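Jolier House is looking for a live-in house manager (part-time, furnished room, real pay)

4 min read
37 shares | 13 comments
Print this page | E-mail to a friend

Posted 2021-02-22

Jolier House is a shared house for people who are in town for a few months and would prefer not to eat every meal over a suitcase. We have nurses on short contracts, graduate students finishing things they swore would be finished by now, and one piano tuner who came for a month and has stopped mentioning it. We need a house manager to start in March. 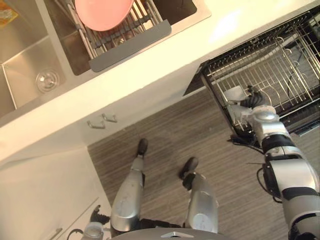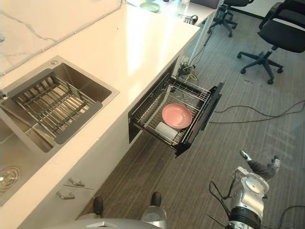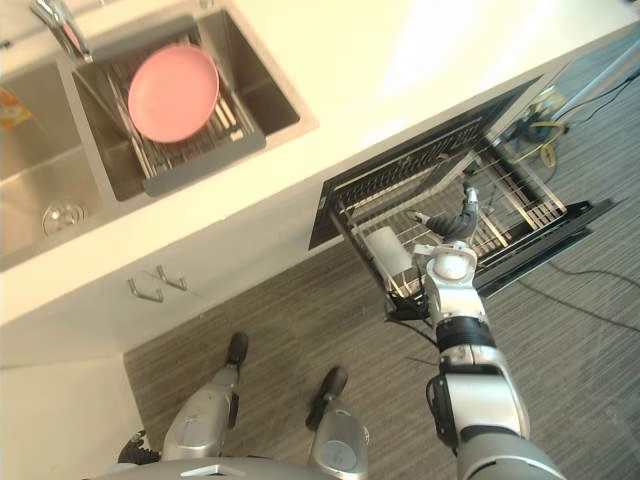

The shared kitchen at Jolier House: stainless steel sink, white counter.

The last manager, Zoia Kuzmenko, held the job for six years and is leaving to run a bakery with her sister. She has agreed to stay for your first week and to answer her phone for the second. After that she has asked us, kindly but in writing, to leave her alone.

What the job is

You live in the house and keep it running. In practice that means showing rooms, handing out keys, taking rent, ordering supplies, and being the person who knows where the water shuts off. You'll keep the cleaning rota, which everyone agrees is fair until their own name comes up. You'll write notices. Zoia's notices were admired for being short, and we would like that to continue – the manager before her once taped up two pages about the thermostat, and people still bring it up.

You will also settle arguments. These are mostly small. In the past year they have involved a bicycle, a borrowed colander, the correct volume for a cello, and whether a half-eaten cake in the fridge with no name on it belongs to the house. (It does, after Thursday.) You don't need formal training in this. You need to be able to listen to two adults discuss a colander without letting your face do anything.

What the job isn't

You aren't anyone's mother, and you aren't a security guard. Repairs beyond a light bulb or a slow drain go to Tyagi Property Services, who look after the boiler, the roof and the wiring. You call them, you let them in, you write down what they did. Please don't try to fix the boiler yourself. The last person who tried was very confident.

You also aren't expected to do other people's dishes. We mention it because every manager so far has started out doing them to be nice, and every one has been bitter by the second month.

Hours

Twenty hours a week, spread unevenly. Mornings are quiet. The first and last days of each month are not, and you should plan to be around for both. You get two full days off a week, during which Yevdokiia Holovko, who owns the house and lives on the next block, takes the phone. She'd like it known that she doesn't mind doing this as long as it stays at two.

You're free to hold another part-time job, go to school, or write your novel. Several managers have written novels. We haven't been shown any of them.

Pay and room

$200 a week, paid every Friday, plus a furnished room on the second floor with its own bathroom. Heat, water and internet are included. The internet is good everywhere except the room you'll be living in, and we've ordered a part for that. We cover $100 a month toward your groceries, no receipts needed. There's a deposit of nothing at all, and we think that's the most attractive thing in this ad.

The room faces the back garden and gets the sun late in the day. It has a bed, a desk, a closet with a door that sticks, and a Gronevon space heater that predates all of us and must never be replaced, according to Zoia. One quiet pet is fine. A parrot isn't a quiet pet, and yes, we have had this conversation.

Who we're looking for

Someone who has lived with other people and still likes them. Some experience in a hostel, dorm, hotel or large family would help. You should be comfortable with a simple spreadsheet and with knocking on a door to ask for late rent. A second language is welcome. A driver's license would be handy, as the supply run is to Pomine Wholesale and paper towels are no fun on a bus.

We'd like you to stay at least a year. If you're planning to leave sooner, tell us and we'll talk. People here are used to others coming and going, though it does help if the one with the keys sits still.

How to apply

Write a letter of one page or less and put it through the door at 718 Pomine Street, or hand it to Yevdokiia if you catch her in the garden. Tell us where you've lived and with whom, what you were good at around the house, and what you reliably left for someone else. Add the names of two people who have shared a kitchen with you. One of them should be someone you didn't get along with. We do call both.

No résumé is needed. If you send one anyway we'll read it, but we'll be looking for the part about the kitchen.

We'll invite a few people to come by for supper with whoever is home that night. It's soup, usually. Vegetarians are fine; say so in your letter. We reply to everyone, though the piano tuner has offered to help with the envelopes, so it may take a little while.

Print this page | E-mail to a friend
13 comments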